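Sorting and Stowing Assistant, Small Goods
Hindilwood Storage Fittings, Ustville site
Part-time, fixed term, start in July

Hindilwood supplies hanging baskets and rail fittings for desks, craft rooms and supply closets. The Ustville site tests how everyday stationery is laid out, picked up and put away. We are hiring for the marker and pen series, which runs under the project name Gredadik.

The test bay has a marble-patterned floor panel, black walls with white wavy lines, and aluminum rails. Two wire baskets are in use: a shallow white one on the back rail and a black one on the left wall. Basket positions are set before each series and are not changed by the assistant.

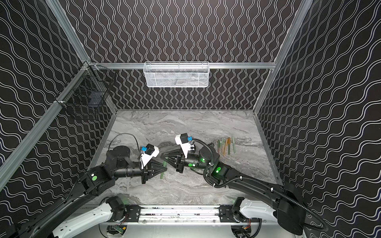
Duties

Set out pens and markers according to the layout sheet for each trial. The current series has 451 layouts, and each is repeated 3 times.
Return items to stock between trials, sorted by color and barrel width.
Check caps, tips and barrels for damage. Replace worn items and enter the stock number in the log.
Wipe the floor panel with a dry cloth at the start and end of each shift. No liquid cleaners – they leave streaks that show under the bay lights.
Report loose basket clips to the shift lead. Do not refit them.

Requirements

Able to tell similar shades apart, such as pale green and mid green, under indoor lighting.
Steady handling of small objects for up to two hours with a break.
Accurate record keeping. Logs are written by hand and entered in a spreadsheet before the end of the shift.
Experience in stockroom, library, school supply or packing work is useful but not required. Training takes almost 3 shifts and is paid.
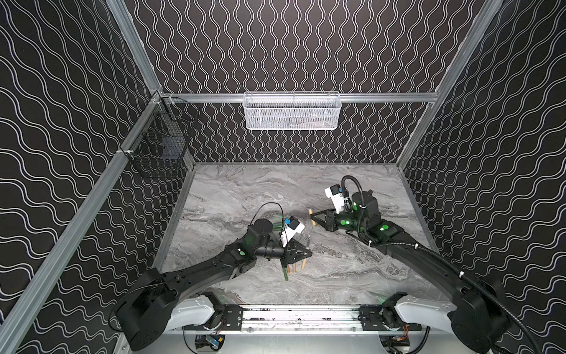
Hours and conditions

Morning shift starts at 8:30 a.m., afternoon shift at 1 p.m. Each shift is four hours. The term is 400 hours in total, with possible extension to the Nassar series, which covers folding rulers, tape rolls and small boxes.
The work is done partly standing and partly on a height-adjustable stool. Closed shoes are required. Loose sleeves and bracelets are not allowed at the bay. Lockers are provided.

How to apply

Send a one-page résumé and a short note stating which shift you prefer. Quote reference 716 on both. Applications without a reference go to the general pool and may be delayed. Shortlisted applicants will be asked to complete a 20-minute sorting task on site – no preparation is needed.
Parking is at the rear of the building. Enter by the side door and sign in at the desk.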